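Search this site Go

How I try out gripper fingers on drive caddies

I get asked a lot how I pick fingers for pulling hard drives out of old desktops, so here's my routine (it's not fancy!).

Start with the case on its side and the panel off. Teach a pick point on the caddy, then set the grip force low. I begin at 8 newtons and go up in steps of 4 until the caddy stops slipping when I tug it by hand. Run 19 cycles with each set of fingers, and write down every miss, even the silly ones.

Narrow fingers get into the gap by the latch much better than the wide pads I bought first, but they flex, so slow the last bit of the move way down. I also save the wrist camera view along with the one from the fixed camera – if the two disagree about where the caddy is, redo your calibration before you blame the fingers. 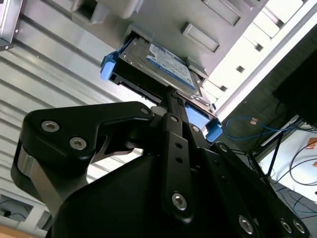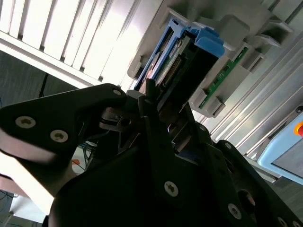 Drives, blue plastic and plenty of cable to snag on: 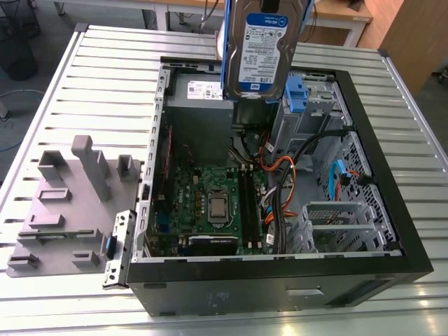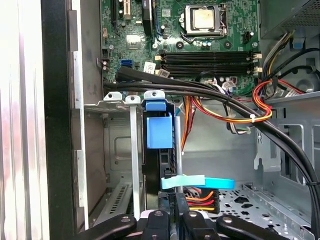

Mekdes Sisay wrote in to say she'd skip force steps completely and tune the approach angle first, as a crooked approach eats up any grip you add. Fair point, and I've moved angle up my own list. I'd still do the force steps once per set of fingers, just so you have a number to go back to.

Related
Ornora controller: first setup
Soft pads or bare metal?
Mounting a wrist camera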